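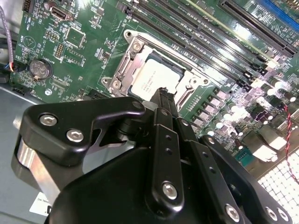

CPU socket and memory slots on a green server board

Phone backup to home server stops partway through

Asked in Phones and Sync, 5 replies, 2 marked useful

I run the Tundik sync app on my phone and back up photos and video over Wi-Fi to an old desktop I use as a server. Since the July update of the app, any video over 20 minutes long stops at the same point. The progress bar freezes, the app reports "connection reset," and the next attempt starts from zero. Photos transfer without trouble. The phone has plenty of free storage, and copying the same file by USB cable works.

Already tried: reinstalling the app, a different Wi-Fi band, and turning off battery saver. The server runs Rawashdeh Share with default settings. Is this the phone or the server?

Nadine Mahasneh

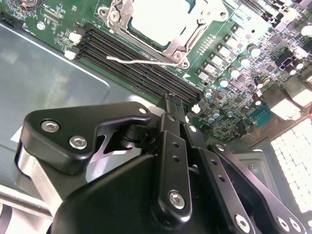

Answer 1 (marked useful)

Most likely the server, triggered by a change in the app. Older versions of Tundik sent large files in small pieces. The current one sends a single stream if the server says it can accept one. Rawashdeh Share says it can, then closes any upload that runs past its session limit. The default limit is 10 minutes. Photos finish well inside that, so they never hit it.

On the server, open Settings, Transfers, and look for "Session limit." Set it to 0 to disable it, then restart the service. Saving the page does not apply the value.

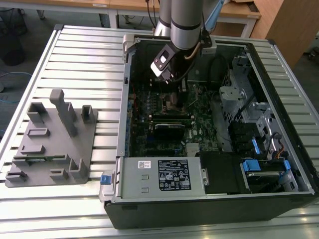

If you would prefer to leave the limit in place, go to the app, open Advanced, and turn on "Split large uploads." Piece size can stay on automatic. The setting applies per server, so if you have added the same machine twice (once by name, once by address) it has to be changed on both entries.

Delete the partial files before you retry. They end in .part and sit in the upload folder. The app reads their size and may decide the upload is already in progress.
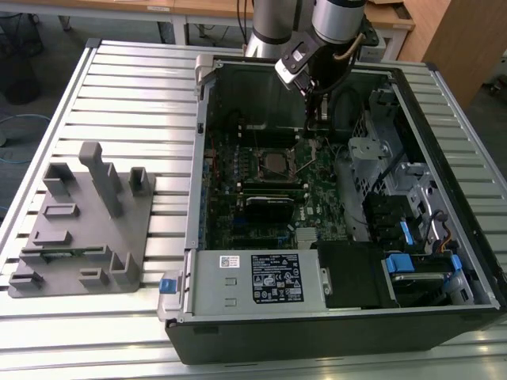

Answer 2

Check the phone too. Mine has a Tretetti skin that suspends background apps after the screen goes dark, and it ignores the normal battery saver switch. There is a separate list under Apps, Background Activity. Set Tundik to "Unrestricted."

Answer 3

had this, switched to Betham, works fine. free version only does one folder though

Comment from the asker

Session limit was set to 10. Changed it to 0, restarted, cleared 11 .part files. The longest video went through on the first try. Background activity was already unrestricted.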